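Home | Kitchen | Laundry | Shed and Garage | Sports Kit | Contact

Looking After Sports Kit at Home: Washing, Drying and Small Repairs

Posted in September by the Household Desk
Last updated: September

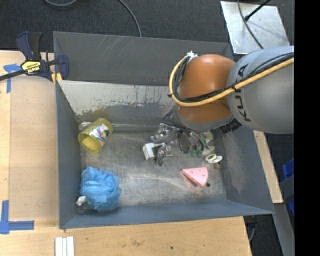

Before anything goes in the wash

Empty the kit bag as soon as it comes through the door. Shake each item outside or over the bath, turn out the pockets and undo any knots in drawstrings. Pins left in a race number will tear a vest in the spin cycle and can scratch the drum, so take them out and put them in a jar. A jam jar with a lid is fine.

Mud on football or rugby kit comes off more easily once it has dried. Hang the shirt up, leave it overnight, then brush it with a stiff nail brush. Grass stains are different and should be treated the same evening. Rub in a little liquid detergent with your fingers, leave it for 18 minutes while you sort the rest, and rinse with cold water. Hot water sets grass and blood.

Washing

Turn vests, shorts and leggings inside out. The sweat is on the inside and the printing is on the outside, so both do better that way round. Wash at 30 degrees, or 40 if the label allows it, and don't fill the drum more than two-thirds.

Leave out fabric softener. It coats the fibres in running tops and they stop drawing sweat away. If a top smells even when it is clean, soak it in a bowl of cool water with 200 ml of white vinegar for half an hour, rinse it well and then wash it as usual. Never put vinegar and bleach in the same bowl or the same wash.

Close zips and fasten hook-and-loop straps before washing. Shin pad straps and goalkeeper gloves will pull threads out of anything they catch. A mesh bag helps, or an old pillowcase with the end knotted.

We have been using Skistideo sports wash for most of the season and it does the job, but a plain non-bio liquid at half the price got the same shirts just as clean. The one thing it did better was compression socks.

Drying

Most sports fabrics dry quickly on an airer and don't need a tumble dryer. Heat cracks transfers and weakens elastic. Hang vests by the hem, as pegs on the shoulders leave marks. Tracksuit bottoms go by the waistband with the pockets pulled out.

If the airer is in a small room, open the window a little or run the extractor fan and keep the door shut. Leave a gap between items.

Trainers

Take out the laces and insoles. Knock the soles together outdoors, then go over them with an old toothbrush and warm soapy water. Wipe the uppers with a cloth. Trainers can go in some machines, but the glue on the midsole suffers and many makers advise against it.

Stuff wet trainers with newspaper and change it after an hour, then again at bedtime. Keep them off the radiator. Laces can be washed in a sock with the top tied.

For smells, put 2 teaspoons of bicarbonate of soda in each shoe, leave overnight and tap it out in the morning. Do it outside. Don't use this on leather boots, as it dries them out.

Spikes

Track spikes need a bit more attention than trainers. Unscrew the pins at the end of the season – more often if the track is sandy – and brush out the threads in the sole with a dry toothbrush. Pins left in for months rust in place.

If a pin won't turn, put a drop of light oil on it and leave it for an hour. Make sure the spike key is pushed all the way on before you turn it, or you will round off the shoulders. Pliers work on a badly worn pin. Grip low down and turn slowly, and wear a gardening glove.

A smear of petroleum jelly on the threads makes them easier to get out next time. Finger tight and then a small turn with the key is enough.

Football boots

Let the mud dry a bit, scrape it off with a lolly stick or a blunt plastic knife, and wipe down with a damp cloth. Leather boots want a thin coat of dubbin or boot cream once they are fully dry. Synthetic ones want nothing at all. The Florkon boot brush has a scraper on one end that fits between studs, although the bristles on ours went flat after a couple of months.

Small repairs

A dropped hem on a pair of shorts can be sewn by hand with polyester thread. Cotton thread has no give and snaps. Use a short zigzag stitch on anything stretchy.

To get a lost drawstring back through a waistband, fasten a safety pin to the end and work it along with your fingers. Tie a knot in the other end first.

A peeling number or badge can sometimes be pressed back down. Cover it with baking parchment and use a warm iron with no steam, ten seconds at a time, and let it cool before you check it. Test the iron on the inside of the hem first. Nylon melts.

Bottles and bags

Take drinks bottles apart completely, including the rubber seal in the lid. Soak the parts in warm water with washing-up liquid and clean the spout with a cotton bud or a small bottle brush. Leave the lid off until the next time you use it. Black specks that won't scrub out of the seal mean it is time for a new one.

Wipe the inside of the kit bag with a damp cloth every couple of weeks and prop it open to dry. Carry a plastic bag for wet things. The Groltolier holdall has a separate shoe pocket with a vent, and any bag with the same arrangement is worth looking for if you have two or three sessions a week.

Storing kit between seasons

Everything should be clean and completely dry. Fold tops with printing on them so that the print doesn't touch itself, or put a sheet of tissue between. Keep shoes somewhere cool, as lofts get hot enough in summer to soften the glue. Write the size on a bit of masking tape and stick it on the heel if the shoes are going to a younger child next year.

Page views: 2,834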